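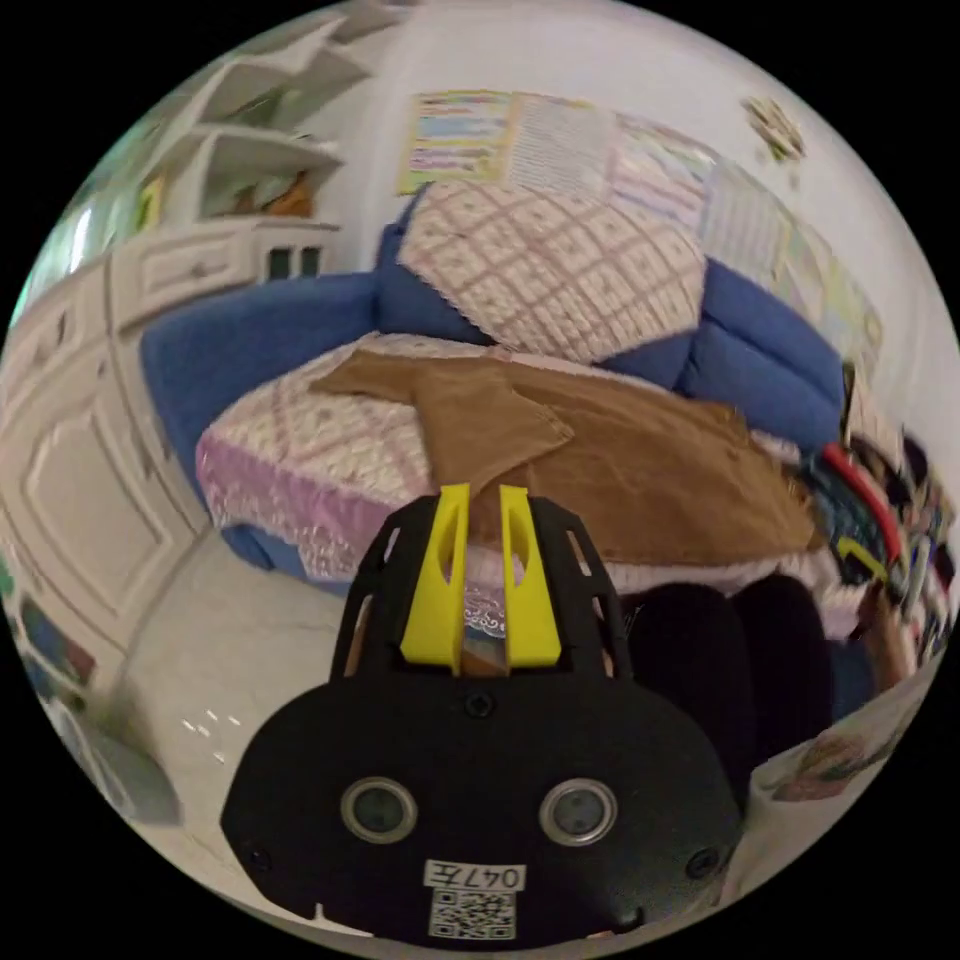

Drosdale Clothing Exchange Returns in May with a Second Room and Longer Hours

DROSDALE — The Drosdale Clothing Exchange will open its doors again this May, and everyone in town (and anyone passing through, for that matter) is warmly invited to bring what they no longer wear and go home with something they will. Admission is free, as it has always been.

Last year's exchange welcomed 348 visitors over one long and very cheerful day, and by 3 p.m. the children's racks were nearly bare. This year the organizers at Pluder, the neighborhood sewing and mending shop on Schumacher Street, have set aside a second room and hope to put out 500 pieces before the first guest comes in.

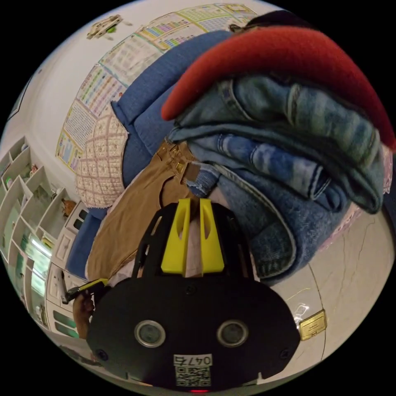
Jeans, sweaters, coats and children's clothes are especially welcome, provided they are clean and have working zippers. Small tears are fine — the mending table will be running all day, and there is usually a pot of coffee close by.

"My mother kept a button tin for 71 years and I still dip into it," said Géza Simon, who founded Pluder. "People come in for a coat and stay to talk about the coat they had before that one, and I wouldn't want it any other way." 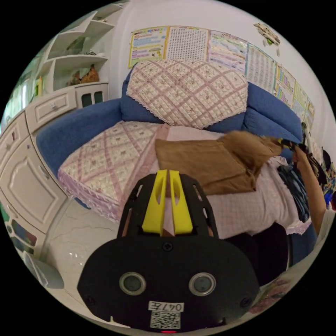

The first 100 guests will receive a small mending kit with needles, thread and a few spare buttons. Doors open at 9 a.m. and close at 6 p.m., two hours later than last year. Drop-offs are accepted at the shop during regular hours through the end of April. Please fold items and bring them in bags you don't need back.

Contact: Géza Simon, Pluder, Schumacher Street, Drosdale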